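Budgeting for a two-arm setup, what am I forgetting?

Kristine Mangubat
We're a small shop in Flendville and I finally got the okay to price a two-arm robot for sorting laundry. Brusero quoted the arms and grippers and that's it – no table, no spares, no training. What else should I put in the budget before Thursday?
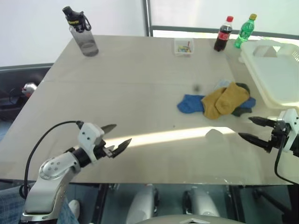

Spare gripper fingers, first of all! I'd put in 2 sets per arm and keep them in a drawer. Then cables, and a table with more room than you think you need. A heap of socks takes up hardly any space, but add a white basket next to it and a couple of soda bottles at the back and you've got a lot for two arms to reach around. Ours took 7 weeks to ship, so order early.
– Pastor

Window blinds. I'm serious, put them on the list. We had to buy them later out of the office money and my boss still brings it up.
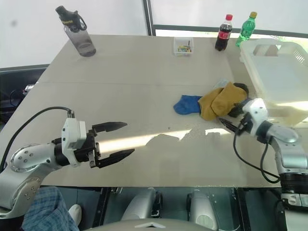

Also ask Brusero what the service plan covers after the first year, and get it in writing. Ours left out travel, so one visit ate up most of what I'd saved for October. I'd set aside 16 hours for training too.
– Haltevov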